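Stelline
Início > Têxteis para mesa > Toalhas para coletividades

Toalha de mesa às riscas Plollon
Referência: 3245-R
Fabricante: Oei
Distribuição: Stelline, Divisão de Equipamento para Coletividades

A toalha Plollon destina-se a mesas redondas de refeitórios, salas de convívio, bibliotecas e centros de dia. O tecido é tingido em fio e mantém o padrão de ambos os lados, o que permite virar a peça entre duas lavagens. A bainha é cosida com ponto duplo e os cantos são reforçados nos modelos retangulares.
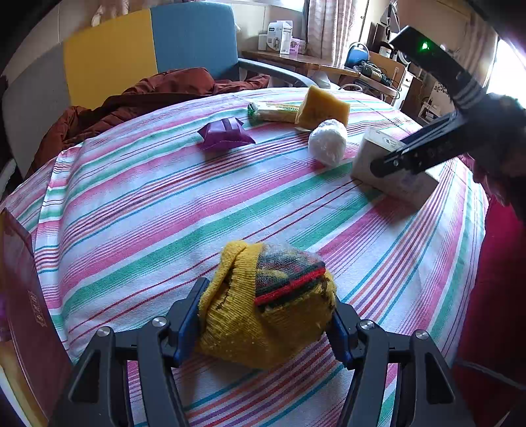

A composição é de algodão e poliéster, com gramagem de 215 g/m². O tecido não requer goma. Recomenda-se uma primeira lavagem em separado, a 40 °C, antes da colocação em serviço. A secagem em tambor é admitida em programa moderado. Não se recomenda o uso de lixívia.

Características
Formatos: redondo, quadrado e retangular
Bainha: 2 cm, ponto duplo
Encolhimento máximo na primeira lavagem: 3%
Engomagem: temperatura média
Embalagem: caixa de 58 unidades, dobradas individualmente

Condições de fornecimento
As encomendas inferiores a uma caixa são satisfeitas a partir do armazém de Grivamton, mediante disponibilidade. Para contratos anuais superiores a 1.000 unidades, a Stelline disponibiliza uma amostra de cada formato e um plano de entregas faseadas. Os pedidos de medidas especiais devem indicar o diâmetro do tampo e a queda pretendida e são analisados por Hertta Oksanen, do Gabinete Técnico. 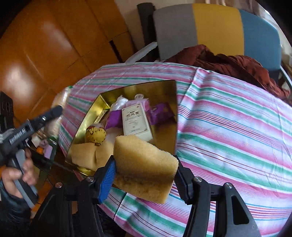
Toalha às riscas colocada em mesa.

As reclamações por defeito de tecelagem devem ser apresentadas por escrito, com indicação do número de lote impresso na etiqueta. As peças já lavadas só são aceites quando o defeito respeite à bainha.

Produtos relacionados
Guardanapo Plollon, liso
Protetor de mesa acolchoado
Caminho de mesa Oei

Responsável pela ficha: Darmawan Subramaniam
Última atualização: 7/5/23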